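Unit 4: Storage Locations and Labeling
Course notes, Pramila Kashyap

4.1 Fixed and floating locations
A fixed location holds one item class at all times. A floating location holds whatever arrives next, and a record states what is there. Fixed locations waste space when stock is low. Floating locations depend entirely on the record being current.

The Mostudden stockroom used in the exercises has 80 fixed locations and 165 floating ones. Treat the two groups separately when you calculate fill rate.

4.2 Open containers
Bins, trays and baskets without lids allow a visual check of contents. They do not stack when full, so the shelf height has to include clearance for a hand. Reach distance is measured from the front edge of the work surface to the center of the container.
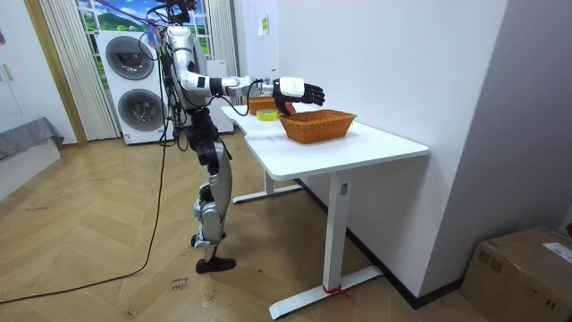
Fig. 4.1 Reach over a desk to a woven basket.

Containers used for picking should keep the same position between shifts. If a container has to move, its label moves in the same operation.

4.3 Label placement
A label may be attached to the container, to the surface it stands on, or to both. Surface labels mark the home position and remain readable when the container is away. Container labels stay with the goods but say nothing about where the container belongs.

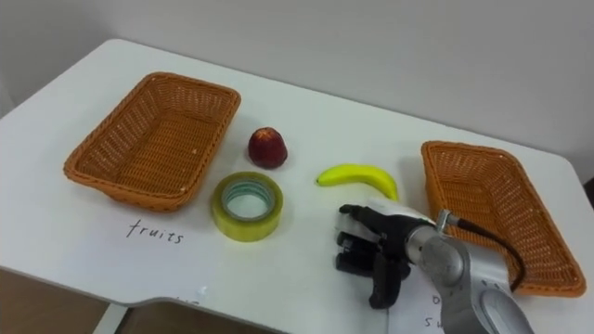

Use one class name per label, in the plural, with no abbreviations. Lowercase is acceptable if it is used throughout – mixed styles slow down searching. Handwritten labels are suitable for trial layouts. Replace them once the layout has been stable for 30 working shifts.

4.4 Exercise
The Pilldale data sheet lists 2,000 picks by class and location. Sort the classes by pick frequency and assign the most frequent to the fixed locations with the shortest reach. State any ties and how you resolved them. Hand in the assignment table and one page of notes before the September review.

Reading: Drusico case, sections 2 and 3.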